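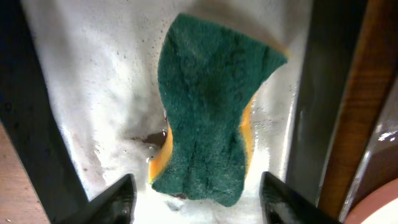 Runden: a small collection about washing up by hand

README, last revised November 29, 2021
Kept by So-yul Hong

Welcome, and thank you for opening the file that most people skip. Runden is a collection of pictures and short notes about the ordinary business of washing dishes at a sink: the sponges, the suds, the basins, the cloths, and the state everything is in when the last plate has gone to the rack. I started it in August because I was writing a little household guide and could find any number of pictures of gleaming kitchens and hardly any of a sink in the middle of being used. A sink in use is a lovely, messy thing, and I wanted it on record.

What is in the folder

The pictures sit in one folder called sinks, and the notes in another called notes. Each note has the same name as the picture it belongs to, so you can sort both folders by name and read down them side by side. There is also a plain text word list, which I will come to in a moment, and a file called changes where I write down anything I have renamed or moved. I rename things more often than I should, so please do look there first if something seems to have wandered off.

Notes are short, usually 20 words or fewer, and written in everyday language. I had longer ones at the beginning (some of them went on for a whole paragraph about the light on a saucer!) and I have trimmed those down. The old versions are in a folder called longnotes if you enjoy that sort of thing.

The word list

Words for sinks vary from house to house, and mine were all over the place until I settled on a few. These are the ones you will meet in the notes.

basin: the bowl part of a sink, whatever it is made of.
pad: the rough scrubbing layer of a two-layer sponge, most often green.
backing: the soft foam layer behind the pad, most often yellow or close to it.
suds: soap foam of any thickness. I add "thick" when you can't see the basin through it and "thin" when you can.
specks: small dark or light bits that might be food, lint or something else. If I can't tell what they are, they stay specks.
drain: the opening itself. If suds cover part of it, the note says "drain, part" and if I am only guessing it says "drain, likely."
folded, twisted, flat: how a sponge is lying. A sponge can be both folded and twisted, and then it gets both words.

A typical note for a sponge reads like this: "Green pad up, yellow backing at the edges, twisted. White basin, suds thick at left, thinner at right. Drain, likely." You will notice there is nothing in it about whether the sponge is clean or how old it is. I tried writing that down for the first batch and found that I was making it up half the time, so I took it all out again.

A word about sponges

Sponges take up more of Runden than anything else, and I make no apology for it. A new one out of the packet is a dull little brick. Give it some use and it begins to hold a shape, with a waist where the fingers go and a curl at one end, and the pad picks up lint and tiny pale flecks in its fibers. Two sponges from the same pack will look quite different after a week of supper dishes, especially if one of them has been living with the roasting pan.

The pad side and the backing side are tagged separately, so if you would like only the pictures where the rough side faces up, search for "pad up." For the soft side it is "backing up." When a sponge is standing on its edge the tag is "edge," and there are fewer of those than you would think, as sponges don't much care for standing on edge in soapy water.

How I keep my own sink, in case it helps

People write to ask me this more than they ask about the files, so I may as well put it here. I run warm water into the basin with one squirt of soap, glasses first, then plates, then forks and spoons, then anything greasy. The pad is for stuck-on food and the backing is for everything else. I keep the pad well away from nonstick pans and from my grandmother's glasses, which already have one cloudy patch from a time I was in a hurry.

After the last pan I let the water out and rinse the suds down from the sides of the basin, working toward the drain. Soap left to dry on white leaves a dull film, and gray marks from pan bottoms show up on it terribly. Baking soda on a damp cloth will lift most of those; leave it on for 10 minutes and wipe in small circles. Then the sponge gets rinsed until the water runs clear, squeezed hard, and set on the rack by the window. I don't leave it in the basin overnight. It gets sour, and then so does the cloth you wipe up with next morning.

Using the collection

You are welcome to use Runden for teaching, for sorting exercises, for drawing practice, or for anything else of a friendly nature. A mention of the name is appreciated. If you change a note, please keep a copy of the original beside it so that the two can be compared later on.

There are two neighboring collections you may like. Terkis covers drying racks and dish towels and follows my word list, though it says "bowl" where I say "basin." Lahlou is about counters and tabletops after a meal, and its notes are much tidier than mine.

Known troubles

Some early notes say "scrubber" where they should say "pad." I fix them as I meet them.

White basins with white suds are hard to describe well, and you may find that a note and your own eyes disagree about where the foam stops. Go with your eyes and send me a correction.

The tag "droplet" was used loosely for a while and may cover bubbles too.

There are 5 notes with no matching picture. The pictures were lost when I moved the folders to a new computer, and I have kept the notes in the hope that a copy turns up. They are listed at the bottom of the changes file.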